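Clivum Hall Opens Room Reset Program to All Residents

The Office of Residential Life at Clivum Hall has extended its Room Reset program to every floor of the building, following a trial on the upper two floors that ended in April. Residents may now request a clear storage box at the front desk and book an hour with a staff adviser, who will help them sort small belongings in their own rooms.

The program was designed by Danai Vrettos, assistant director for residence services, after a review of the hall's lost property and end-of-year disposal records. The review listed 1,645 items left behind in rooms at the last move-out. Of these, 1,018 were small enough to fit in the palm of a hand - toiletries, cables, rolls of tape, single packets of tea and similar goods.

"Students do not generally lose track of a comforter or a suitcase," Ms. Vrettos said. "They lose track of the small things on the desk, and then they buy them again."

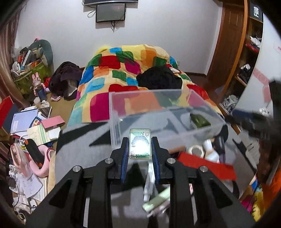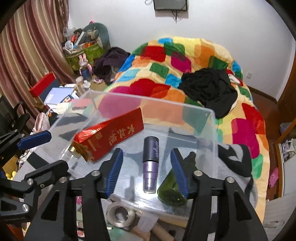 Each participant receives one open-topped box and is asked to begin with a single surface, usually the desk or the area beside the bed. Advisers recommend transparent plastic so that the contents can be checked from the side without emptying the box. Flat items are to be placed last. A packet of tea such as the red one lying across the rim of the box in the second photograph may be stood upright along one wall once the bottles and tubes are in place. Clothing is handled separately, and residents are asked to leave it on the bed until the desk has been finished.

Sessions last up to one hour and are free of charge. Advisers do not discard anything on a resident's behalf, and opened food is kept or thrown away at the resident's own choice. Unopened toiletries and dry goods that are no longer wanted may be left on the exchange shelf in the Moneo Lounge, where any resident may take them.

Eilif Hedlund, who coordinates the advisers, said that 17 rooms took part in the trial and that 15 of them have asked for a second session. A further set of boxes has been ordered, and a smaller size will be offered for shared bathrooms.

Requests may be made in person at the front desk until 8 p.m. Residents in double rooms should apply together - one box is issued per person, and both roommates must be present for the session. Questions about the exchange shelf should be directed to Angeliki Pappas in the residence services office.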